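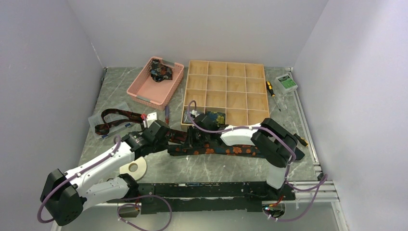 How should you sort small pieces of patterned fabric so that you can find them again?

Sort them first by the color of the background and only after that by the size of the print. Give every group its own compartment in a flat open tray, and keep long straps apart from short pieces so they do not pull each other out.

This advice comes from the owner of Nowakowski, a small sewing workshop in Prerow. She makes straps for bags, and also belts and hair bands, almost all of them from remnants of flowered cotton. I visited her on 9th March, in the quiet time before the season, when she puts her fabrics in order. We talked for most of a morning, first standing at the shelves and later sitting with tea in the small front shop.

She did not learn sewing as a profession. She worked in an office for 18 years and sewed in the evenings, mostly for her sister's children. "The children grew, and I still had all the flower fabrics," she told me. "A grown boy does not want a shirt with flowers. But a bag strap, everybody can wear a bag strap." The first ones she sold at a summer market in August, hanging over the back of a chair. She had taken a book with her to read and did not open it.

Today she buys remnants from Ploltex, a wholesale house which sells the ends of fabric rolls by weight. The boxes arrive without a list. In one box there may be a large piece, good for a tablecloth, and under it a bundle of strips that are hardly wider than a finger. She can't choose the colors. "I can say cotton, and I can say no cartoon animals. Everything else is what they have." Once she received a full box of the same mustard yellow, and she is still using it for the inside of belts, where it doesn't show.

I asked her why she prefers dark grounds. Flowers on white are pretty in the shop, she said, but a strap lies on the shoulder and against the neck, and after some weeks one sees it. Black, dark red and dark green are more patient. She likes a black ground with orange flowers very much, and next to it a dark red with a small black flower. These two often come together on one long strap at her workshop, one part of it red and the other part black.

"People ask me if this was a mistake," she said about the straps in two prints. "In the beginning it was a shortage. I had not enough of the red." She joined the red piece to another fabric, and the customer came back and wanted a second one for her daughter. Since then the strap in two prints has a name in her price list, Unow, and it is the one she sews most often. She did not want to tell me where the name comes from. It has to do with a dog, that was all I could learn.

The rule for putting two prints together is simple when she explains it. One flower should be small and one should be larger, and one color should appear in both of them. With the red and the black pair it is the black: on one side it is in the flowers, on the other side it is the ground. If there is no common color she does not sew them together, even if the customer wishes it. "I say that I am out of thread," she said, and laughed.

Then we came to the tray, which was the real reason for my visit, as I have a drawer at home that I can no longer close. Her tray is a wooden one with compartments. Before, she kept everything in bags, then in glass jars on a shelf. The jars looked beautiful and she does not recommend them. "You see only what is pressed on the glass. The fabric you need is in the middle, and for this you empty the whole jar on the table." In a flat tray every piece lies under the eyes. She puts in only small cuts, for example a dark one with flowers in green and yellow, and she wants to see a bit of the print of each one.

She folds a small cut one time, with the print to the outside, and does not press it down. A compartment that is too full is the sign for her that this color must be used next. So the tray also decides a part of her week. When the greens stand up over the edge, she sews greens. I found this a very good idea and have copied it at home, with less success, as with me all the compartments are too full.

The long straps do not belong in the tray, in her opinion. They should lie in front of it, stretched out, until it is decided what happens with them, and after this they go on a rail. A strap that has been rolled up for a month keeps the curve and is unpleasant to sew onto a bag. If somebody has no space for a rail, she advises to lay the straps over a wide wooden hanger – the kind for trousers – and to turn them from time to time.

For very thin leftovers she has a limit. Whatever is narrower than 3 centimeters goes into a sack for filling cushions. She was strict about this and repeated it two times. "Otherwise you keep it all. You keep it because it has one nice leaf on it." I confessed that I keep pieces with one nice leaf on them. She looked at me in a friendly way and poured more tea.

We also spoke about washing. She washes every remnant before it is cut, dark colors together, with a spoon of vinegar in the last water. Red is the difficult one. She takes a white cloth, makes it wet and rubs it over the red fabric in a corner. If the cloth becomes pink, the fabric gets another wash and another test. Some reds she has washed up to 12 times, and one of them she finally gave to a neighbor for the scarecrow in the garden.

A finished Unow strap costs 89 złoty for visitors who order from Poland, and she has a separate list in euros for the shop. I asked if this is not much for remnants. She did not take it badly. The fabric is the cheap part, she answered, and the metal rings are more expensive than most people think. The sorting is work as well, although no one sees it on the strap. "If I search for a fabric for half an hour, who pays me this half hour? With the tray I put out my hand and I have it."

Does she ever change the order? One time she tried to sort by the kind of flower, roses with roses and so on. It lasted until the first box with flowers that she could not name. Then she tried it by season, with the spring prints on the left side, and this was also given up, for her customers buy autumn flowers in May. Background color is what remained. Within one color she goes from small print to large print, and stripes do not come into the tray at all – they live in a shoe box under the table, together with the dots.

For people who want to begin she has a small suggestion. They should take only one color in one evening, for instance all that is black, and put the rest back in the drawer without looking at it any longer. The next evening comes the next color. Pieces that have many colors and no clear ground she places by the color that she sees first when she comes into the room. It is allowed to be wrong there, she said, a piece can move later.

At the end I asked which fabric she would never sell. She went to the shelf and came back with a narrow piece, blue with small cherries, from a kitchen curtain that had belonged to her grandmother. It is too short for a strap and too wide for the sack. It has its own place between two sheets of paper, and she put it back there before she showed me to the door.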